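Re: [teleop-users] Snack clearing by remote control, first batch

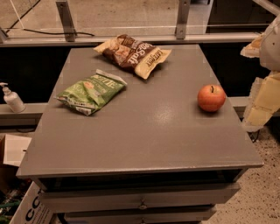 Two snack bags and an apple on the grey cabinet, drawers below.

Kwaku Ackah wrote:
> We now have 1561 demos of the cabinet task, all done by remote control,
> and should reach 2000 by the end of September. Wumpini thinks the policy
> will pick up soft packaging from these with no extra work. Any objections
> before we book the arm for the rest?

A few, yes.

How many of the 1561 start with the bags crumpled, like the green one and the Sea Salt one here? A creased bag gives the operator a ridge to pinch. A full, smooth one doesn't, and I'd want to see someone manage that over the link before I believe the policy will.

I'd also like to know who was driving. When I went through the Anby set, 9 operators were listed and 2 of them had done nearly all of it. The arm learned their habits, including a long pause before every grasp — that was network delay, I think, and we trained on it.

The apple I'm not worried about. It sits on its own with space round it, and any half-decent gripper will get it.

Could Sadia run a small set with the arm guided by hand, same cabinet, same objects? If the grasps look different I'd stop and sort that out before recording more.

Amerley Yakubu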